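Varnwood Forums > Arms and Cells > Maintenance and Setup

Panda in bedside sim cell: pedestal height and joint 4

zatier_9
Setting up a simulated bedside cell with a Franka Panda on a fixed pedestal. The gripper has to work over the blanket. At the current base height, joint 4 gets close to its limit on the far half of the mattress and the controller stops with a limit error. 9 stops in 804 runs. Raise the pedestal or move it in?

gallardo
Move it in. Raising the base costs you reach at mattress level.

Drikota
Disagree. Closer in, the elbow folds up more and joint 4 hits the other end of its range on near targets. Raise it 5 cm and rerun the same seeds before touching anything else.

gallardo
5 cm of height won't fix a posture problem. What's the start pose?

zatier_9
Elbow high, forearm coming down towards the bed, fingers pointing at the blanket. Base is beside the bed and the upper link goes across it.
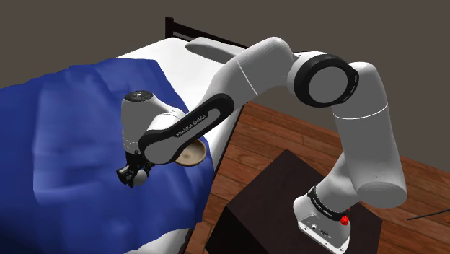 I left the pedestal where it was and logged all the joints overnight. Six of the nine stops come in the first move after reset, so the start pose is at least part of it. The other three are all far side.

gallardo
So it's the reset. Change the home pose, leave the furniture alone.

Drikota
That still leaves three. Also check your blanket collision mesh. If it's coarser than the visual one the planner will keep clear of folds that aren't there.

Rajeshwari Bhat
Check the tool frame too. We had the flange to fingertip offset wrong in ours for 3,147 runs and blamed the base position the whole time.

zatier_9
Offset is right, I measured it against the model. Collision mesh is coarse, yes. Will do home pose first, then mesh, one change per batch.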